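Home News Interviews Standards Archive Contact

Eino Savolainen has read the new Harska guide for arms in kitchens. He is not won over.
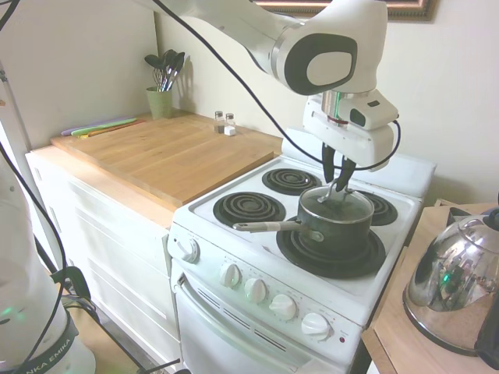
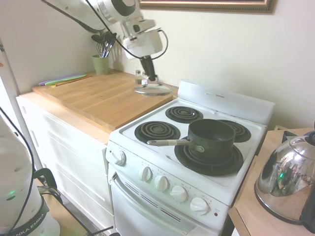
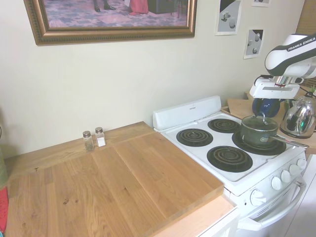

JETOTMONT, 7th January

"It has 4 pages on paperwork and one line on lids," Savolainen says. He wants to know who decides when a stove counts as safe to reach over. The guide leaves that to the operator – a word it never defines.

Pastero has signed up already. Savolainen shrugs. "Signing is cheap. Show me the stop test, and show me the ones that failed."

Would he scrap it? "No. I'd send it back." A second draft is due in July. He doubts the lid line will grow.

Recent items
Caldeira drops its safety badge
Who checks the checkers?
Letters: 2,000 hours is no proof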